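Running an Altura node on old server hardware

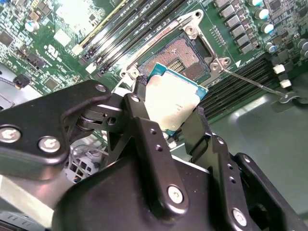 No. 70

The Altura wallet still ships as a light client, so balances come from whichever public server answers first. I wanted my own full node and set one up on a retired server from Maltholm.

Initial sync needs 603 GB on disk. I gave it a 1 TB SSD and left the spinning drives for backups. A first attempt with the chain data on a mechanical disk stalled at 431 blocks per hour, and I stopped it after one night.

Signature checks run in parallel, but writing the coin database does not. Past eight threads I saw no gain. Cache size matters more. The default is 700 MB; raise it during sync and put it back afterward, or the node will hold on to the memory.

Pruning works, with one catch: a pruned node cannot rescan for an old address. Import your keys first.

The Oton fee plugin fails on the current release with a version error. Grgić, the older fork, loads cleanly and reads the same config file. Its log level has to be set by hand.

Next issue: moving the wallet keys to an offline machine.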